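4.3 Working alongside the sorting cell

This section is for wash-up and stores staff whose station has been fitted with the Giltell sorting arm. The arm takes over the lifting of clean crockery out of the bins. Loading, checking for damage and clearing faults remain manual tasks.

Before each run

1. Place the bins on the tabletop within reach of the arm. Crockery and utensils go in separate bins.
2. Nest bowls of the same pattern, right way up. Do not mix sizes within a stack. The limit is seven bowls per stack.
3. Remove chipped or cracked items by hand. The arm does not inspect for damage.
4. Select the bin layout on the panel and press Confirm. The layout must match the bins on the table.
5. Step back behind the floor line and press Start.

Note: A single bowl may lean against a stack. If the rim cannot be reached from above, the arm skips the bowl and shows code 14.

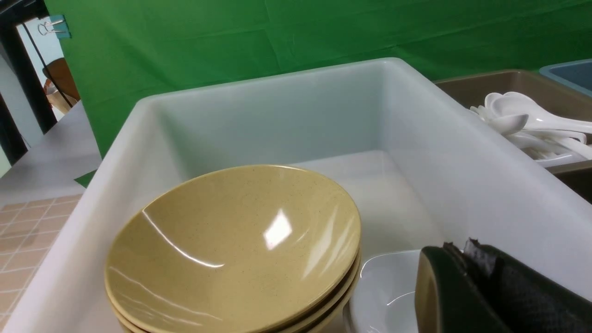
Figure 4-2. Gripper over the crockery bin, with nested bowls and a single white bowl. Utensil bin behind.

CAUTION: Do not reach into a bin while the arm is powered. Press Pause and wait for the steady amber light. Pause does not isolate the arm; for cleaning or pad changes, follow section 6.

Clearing a skipped item

1. Press Pause and wait for the amber light.
2. Move the item clear of the bin wall, or take it out.
3. Check the gripper pad for wear. Report a worn pad to the shift lead.
4. Step back and press Resume.

Changes to duties

At the Punura site, one person per shift is now named as cell attendant. The attendant loads bins, answers codes and signs the log; unloading by hand is no longer part of the post. Attendants rotate every two hours. Nobody may act as attendant without the 13-point induction, which is booked through Lorna Baluyot.

Staff who used to unload have been moved to checking and packing. Questions about grading or hours go to Erick Massawe, not to the equipment supplier.

Note: The cycle counter is for maintenance only and is not used to measure staff. Pads are replaced at 3,130 cycles, or sooner if worn.

Section revised February 27, 2024. Checked by C. Hughes.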